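Topic: grid tablecloth keeps bunching up on one side, what do you use
Board: Home > Tables, Linens, Storage
21 January 2020

mendau_422
ok so quick one. bought a white cloth with thin black grid lines for the long table in the back room. love it, looks clean, goes with the brown curtain. BUT it will not lie flat. left edge wrinkles up within an hour, and with a grid you see every single wobble. plain cloth I'd never notice.

tried ironing. tried ironing again. tried tugging it from the other side, which just moves the wrinkle. Any ideas short of buying another one?

kanilard
What's it made of? Cotton or the wipe-clean stuff. Makes a big difference.

mendau_422
no tag. feels like fabric, thin, slides around a lot. got it in December from the Zamfir clearance bin so no box either

pinkthermos
Clips. The metal ones for picnic tables. 3 bucks. Done.

oldstairs
Clips look terrible indoors imo. Get a felt pad cut to size and put it under. Cloth grips the felt and stops creeping. Did this on mine and haven't touched it since.

pinkthermos
felt pad for a long table costs more than the cloth did. clips.

kanilard
Hard to tell if its a size problem or a sliding problem.

mendau_422
table as it is now. still has the fake grapes and the orange cube out, havent decided what stays. clear box is staying, I like seeing whats in it

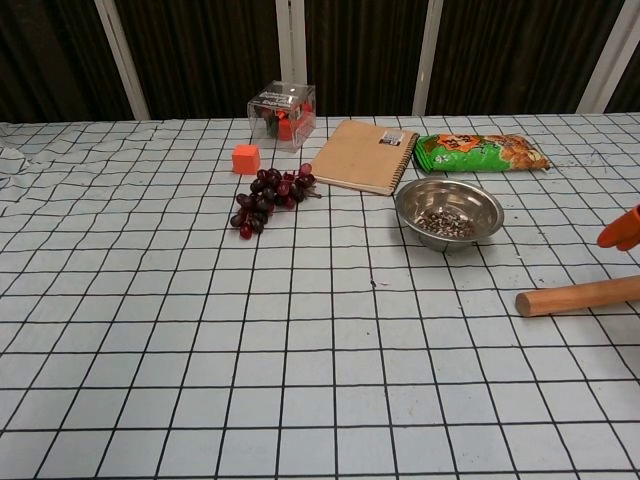 oldstairs thinks the cloth is too light for a table that long and wants weight on the corners before anybody spends money. Sew a few washers into the hem, couple at each end, five minutes with a needle.

kanilard
Washers rust if you forget and put it through the wash. Use drapery weights, they're covered. Mekora sells a bag of 50, way more than you need but they keep.

pinkthermos
50 weights for one tablecloth lol

kanilard
You use them on curtains too. He has a curtain.

mendau_422
she. and yes the curtain could use some prob

gridlover
Different take – leave it. I have a check cloth and the lines go wavy by lunch every day. It's a table. People put stuff on it.

oldstairs
Disagree, a grid is the one pattern where it matters. If you line things up by the squares and the squares drift, whole table looks crooked.

mendau_422
^ this is my problem exactly. front is smooth and then the back goes wavy where my stuff sits

gridlover
So push the stuff forward, smooth the back, put it back. Free.

mendau_422
tried that just now. helps some. left side still bunches. going to try the weights on that side first and felt later if I have to. Will report back

pinkthermos
clips

kanilard
Hem first, and check the cloth is square before you sew anything. Mine was cut crooked and no amount of weight was going to fix taht.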